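Brarkora Tosh
Two-armed room assistant for guest houses, halls and small hotels

Product code 2266. Hire or purchase. Currently at work in Ekdale and Udcombe.

Tosh picks litter up off bedroom floors and puts it in the bin. We could have written a longer sentence, and our last brochure did, with the word "ecosystem" in it twice. The people who clean rooms for a living read it and asked whether the thing could pick up a bottle. Yes. It can pick up a bottle.

It has two arms, a hand on each, and no opinions about the guests. It goes in first, does the floor, and leaves the bed, the bathroom and anything needing judgement to the person whose job it is.

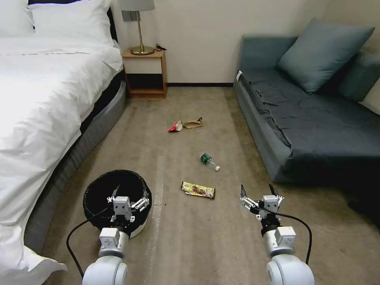
What it picks up

Snack wrappers, small plastic bottles, crumpled paper, torn packaging, bits of card. Flat wrappers on carpet are the slowest, as anyone with short fingernails will confirm. Crumbs and specks are beyond it and remain the business of the vacuum cleaner.

It will not touch coins, jewellery, phones, medicine, clothing or anything it can't put a name to. Those stay where they are and appear on the room list for a human to look at. Early on we had it set rather keener than this, and a guest in Ekdale lost a perfectly good crossword.

What it doesn't do

Make beds. Change bin liners. Empty the bin. Climb stairs. Knock: a member of staff does that and opens the door. It also doesn't tidy the furniture, so a sofa bed left with its cover hanging off will still be that way when you arrive.

How a room goes

Staff check that the guest has left, bring Tosh in and press Start on the tablet. It looks over the floor, works out what is rubbish and takes the pieces one at a time. It uses whichever bin the room already has, provided it's open at the top and not wedged behind something. Pedal bins defeat it. They defeat several of us.

A room with six items on the floor takes some 6 minutes. A person does it in less than one, and we'd sooner you heard that from us. The point is that the person is next door stripping a bed during those minutes, and hasn't bent down for any of it.
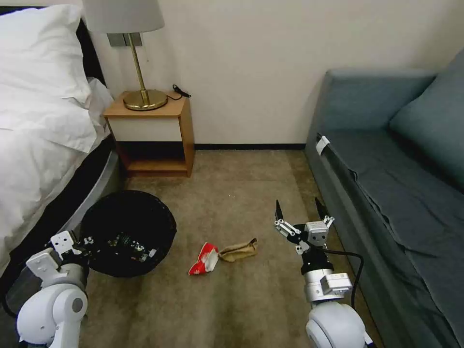 Kenna Chisholm
Floor trials, Brarkora

I cleaned rooms before I came to work here, so I was hired partly to be rude about it. My notes from the Udcombe trial, lightly trimmed for swearing, are what follows.

The first fortnight, the housekeepers stood in doorways and watched it. You would too. Nothing was saved and the whole corridor ran late. By June they had stopped watching and started using it the way you use a kettle, put it on and go and do something else, and that was when the rota began to make sense.

What changed most was knees and backs. There's a lot of stooping in a bedroom and the floor is where most of it comes from. What got worse was the carrying of chargers, and the list, which people resented until we cut it down to one screen.

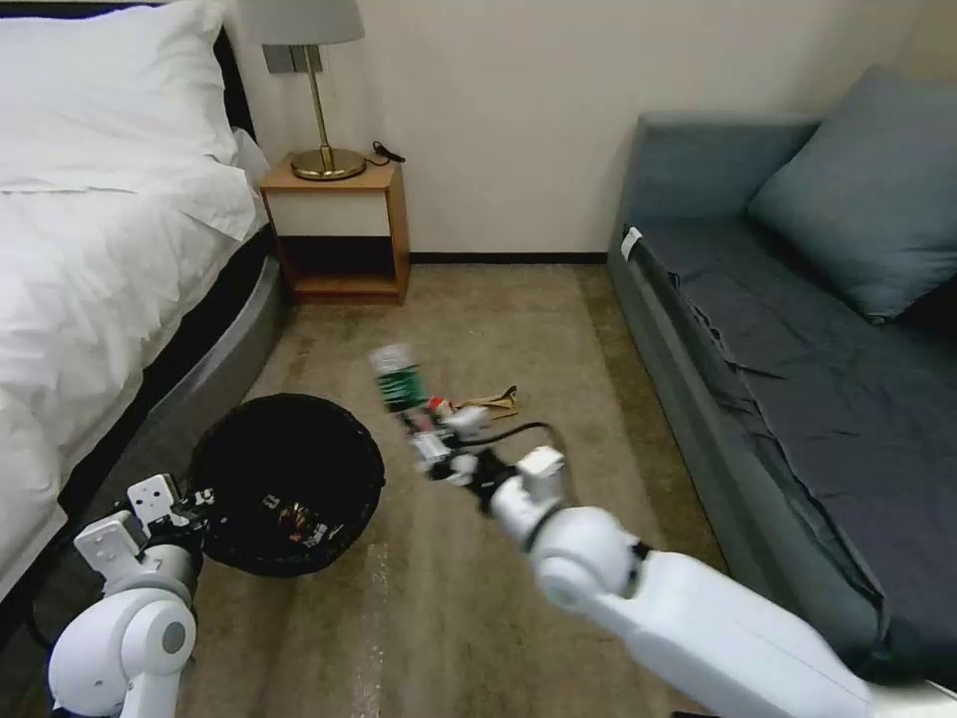
The other thing they wanted to know was whose hours would go. At Udcombe the manager put it in writing that room allocations would stay the same during the trial, and I'd tell any site to do that before the crate is opened. If you mean to use it to give each person more rooms, say so, and expect the conversation you'll get. I have been on the other end of that conversation and I was not charming.

One housekeeper still picks up the bottles herself before she lets it in. She says it takes too long over them. She's right, and I haven't found a setting for it.

The hands

Both hands are the same to the robot, and it will use whichever is nearer. Thin wrappers get pinched and lifted well clear of the carpet before they travel to the bin. Wipe the fingers down at the end of the shift. Chocolate is the usual culprit.
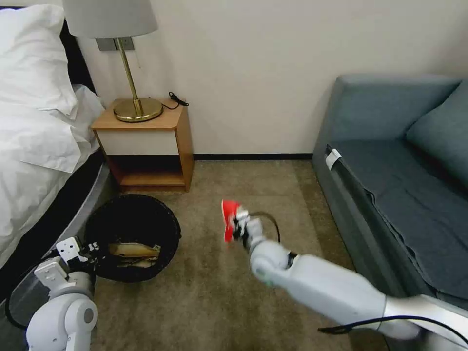 Tosh holding up a small red and white item, right arm.

In the crate

Tosh base unit with both arms
2 batteries and charging dock
Tablet with stand
Spare finger set
Printed guide, which is short and has been read by at least one customer

Training

Half a day on site, for the people who'll be using it, on paid time. Managers are welcome to attend if they also have a go.

Page last updated February 27, 2022. Prices on request from the Brarkora office. Hire is by the month, delivery to Ekdale and Udcombe included.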